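Subject: Re: [brokley-home] can they do chores yet
From: Sewwandi Kanagaratnam
Date: 29 October 2022

Bado wrote:
> My sister was told she'd have a machine folding her towels by
> November. She has cleared a shelf for it. Should I tell her to
> put the shelf back? What's the hard part, anyway? It's only
> picking things up.

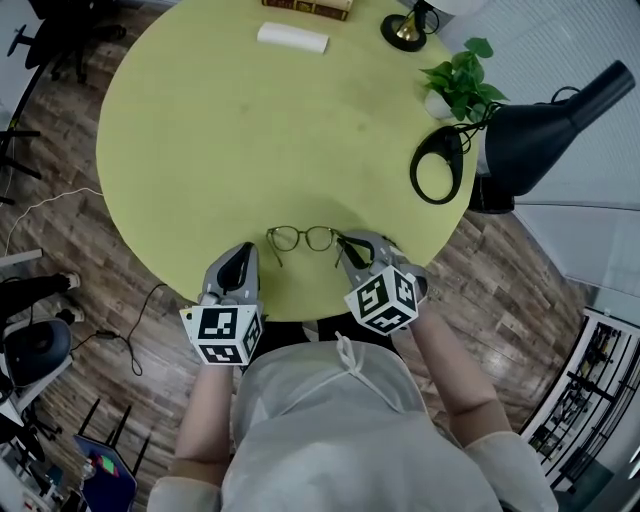
Leave the shelf, it can hold towels.

"Only picking things up" has eaten most of my year. Take glasses. You reach across a table, pinch them somewhere that isn't a lens, fold one arm, then the other, and put them down. I do it half asleep. Try it with two fingers per hand and no feeling in any of them and you become very humble about your grandmother.

We have 4,000 tries logged on small household stuff, every one done by a person working the grippers by hand. I threw out 20 from the first morning, when I had a marker cube on backwards. The policy trained on the rest can pick up the glasses. Folding the arms it treats as a matter of opinion. Cloth napkins are worse, and towels are napkins with ambitions.

Mackay asked last month about shop-floor work. Better news there, if your parts are stiff, all alike and show up in the same spot. Burov's bin sorter does fine on those terms. Put a tangled cable in the bin and it sulks until somebody comes over.

So tell your sister no for November. I wouldn't promise next November either. If she wants to help, we could use more people with 7 free hours and patient thumbs.

Sewwandi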